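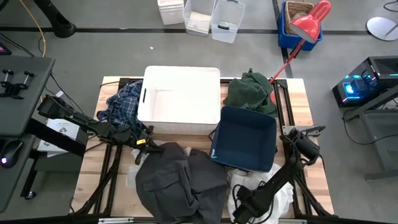

Home > Laundry & Closets > Sorting and Storage
Tagged: laundry baskets, fabric bins, small spaces, folding

Hard plastic bin or fabric bin for clean laundry that hasn't been folded yet?

Hello all, I have been reading this board since March and finally made myself an account, so please be patient with me if this has been covered before. I did search, and I found a very long discussion about hampers on wheels, but it wasn't quite my problem.

My trouble is the laundry between the dryer and the dresser. Dirty clothes I can manage, they go down the hall in a bag and that's that. But once everything is clean I bring it all to the table, dump it out, and there it sits. Flannel shirts, heavier shirts with pockets, towels, a sheet or two, all in one heap, and by the time I get back to it the shirts on the bottom look like I slept in them. My mother folded everything the minute it came out and I have great admiration for that, but I have two boys and a job that starts at six in the morning, so it isn't going to happen at my house.

I have two bins I could put to work. One is a big white plastic one with a slot in the side for a handle, very roomy, and it wipes clean. The other is a smaller navy blue fabric one that I bought for the hall closet and never really found a use for. I like the fabric one better to look at, but it leans if I don't put something in it, and it won't hold more than a couple of towels. The plastic one holds nearly a whole load but then of course I end up with a whole load squashed in the bottom of it!

So should I sort into both, and if so, what goes where? Or should I give up on the two I have and buy a matching set? There is a Tidix set I have had my eye on, and I could talk myself into it without much effort. I don't have a laundry room, only the table and a bit of floor beside it, so whatever I do has to be put away by supper time. Thank you kindly for any help, and a good holiday to everybody.

– mapleporch, posted 2021-12-23

quiltbag_and_coffee

Welcome, and I'm glad you made the account! I lived with the heap for years (ours was on the guest bed, so at least we could shut the door on it), and I'll tell you what finally got it moving at our house.

Keep both of your bins and don't buy a thing yet. The big plastic one should be for things that don't care about being squashed. Towels, sheets, pillowcases, pajamas, sweatpants. You can push down on those all you want and they'll be fine when you get to them. The little fabric one I would give to the small stuff – socks, underwear, washcloths – and a bin full of socks will stand up straight on its own, so there goes your leaning.

Shirts don't go in either one. I know you asked about bins, but shirts are really your whole complaint when I read your post over again. Take them out of the dryer first, while they're still a little warm, give each one a good snap, and lay them flat on top of each other across the table or over the back of a chair. You don't have to fold them right then. Flat is plenty. A flannel shirt laid flat overnight can go on a hanger in the morning and look perfectly decent, and a heavier one with flap pockets only wants those flaps smoothed down with your hand before they dry into a curl. I used to iron pocket flaps, if you can believe it, and I haven't done it in ages.

When the table has to be cleared for supper, the shirts go over one arm and straight to the closet, the plastic bin goes under the table, and the sock bin goes to whichever child complained last. Mine are old enough now to match their own socks, and the quality of the matching is poor, but it's done.

About the fabric bin leaning when it's empty, mine did that too, and I cut a piece of heavy cardboard to fit the bottom and slid it in. It helped a good deal. Check whether yours already has a stiff panel in there, because some of them fold up out of the way and people never notice they're there. I had mine most of a year before I found it.

One more thing and then I'll let you go. If you ever have anything that comes out even slightly damp, a thick towel for instance, don't leave it at the bottom of the plastic bin. There's nowhere for the moisture to go and the whole load picks up that smell, and then you're washing everything twice. Hang the towel over the edge of something for an hour first.

Duane_in_Skukdale

get the plastic ones. fabric bins get dog hair in them and you can't get it out. I've had two plastic totes from the hardware store since we moved in and they still look fine. also the clear kind is better than white because you can see what's in it

estovgran

I agree with most of what was said up above, though I'd put up a small argument for fabric. I have a row of five on a shelf at home in Estov and they've been through the wash themselves more than once, on cold, with no trouble. (Take the cardboard out before you do it. I didn't, the first time, and I was picking gray mush out of the machine all afternoon.) For the dog hair, a damp rubber glove rubbed along the inside brings up most of it.

What I'd add is to sort by person and forget about sorting by kind. With two boys you would have one bin each and one for you, and nothing needs to be sorted again later. Linens can go straight to the cupboard without stopping at a bin at all, since a sheet is one item and takes a minute. I fold mine badly, in a sort of bundle, and put the bundle inside its own pillowcase so that it looks tidier than it is.

The way it goes here is that I stand the bins open on the table before I bring the laundry in. That made more difference to me than which bins they were. If the clothes land on the table first, they spread out over every inch of it, and then you're working in the middle of the mess with nowhere to put a folded shirt down. Open bins first, then the laundry, and you drop things in as they come to hand. I can do a full load that way while the kettle boils and the tea steeps, though I do let it steep a long time.

I wouldn't spend money on a matching set until you've tried it for a few weeks. I bought one once, from Khunthong, very pretty, and they were all too deep for the shelf they were meant for. They hold wrapping paper now. Measure your shelf first, dear, and measure the bin with its handles on.

Let us know how you get along with it. I'd be curious to hear whether the boys can be talked into carrying their own bins upstairs, as I never had any luck with mine.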